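# The Long Fade: Grading "Plirkham" for Two Kinds of Screen

The second trailer for "Plirkham" runs under three minutes and contains no dialogue until the final shot. What it does contain is a great deal of near-black. The film takes place over a single night in a flooded market town, and its director, Maiara Furtado, has said from the start that she wanted the audience to work for the image.

That wish has technical consequences. A theater projector and a living-room television handle dark material in different ways, and a film that lives in the bottom tenth of the signal range will look like two films unless someone plans for it. Furtado and her colorist at Paiva, the finishing house, spent 29 days on the grade. Ten of those went to one sequence.

The sequence is the river crossing in the second reel. Two characters pull a boat along a rope with one lantern between them. The lantern was a practical light, dimmed by hand during the take, and nothing else was lit apart from a weak bounce on the far bank. The camera negative held more detail than the dailies suggested. The question was how much of it to keep.

Paiva built the theatrical version first. The reference was a xenon projector in a mid-size room, with the exit signs left on, as they would be in any public theater. Black in such a room is a dark gray, and the grade was set to sit just above it. Faces are readable at the cheekbone and the bridge of the nose. The rope is not readable at all for the first half of the crossing, and its sound does the work.

The home version was graded to a peak of 1000 nits. Furtado rejected a first pass at 2000. The lantern drew the eye so strongly at that level that the faces beside it appeared to go out. At 1000 the flame still reads as the brightest thing in the shot, but the pupil is not forced to close against it. The shadows were then lifted by a small amount, and grain was added back to keep the lift from showing bands on cheaper panels.

Grain is its own subject. The production shot digitally and used Dreltus, a grain tool that samples scanned film stock and places the texture by brightness value. Most productions apply one setting across the whole picture. "Plirkham" uses four, and the changes fall on cuts. Streaming encoders tend to treat heavy grain as noise and scrub it, so the home master carries a finer pattern than the theatrical one.

"I don't mind if people see less," Furtado said at the mixing stage. "I mind if they see blocks."

The score follows a similar rule. It is written for low strings and one reed organ, and it was recorded at a level that leaves long passages close to the room tone. Palton, the distributor, asked for a louder home mix and received one, with the dynamic range reduced only below the dialogue line. The theatrical mix was left as delivered.

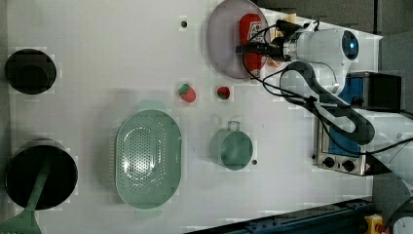

PLIRKHAM, February - The town that gave the film its name will get its own screening, in the hall on the main street. The projector there is an older lamp unit, and Paiva has prepared a separate file for it, with the crossing lifted slightly and the titles held a few frames longer.

Furtado attended the test run. She watched the river sequence from the back row, then from the side aisle, and asked for the house lights at the stairs to be shaded. The rest of the file was passed without changes. Palton plans to use the theatrical master at all other venues, and the home release will follow once the encodes have been checked shot by shot against the 1000-nit grade.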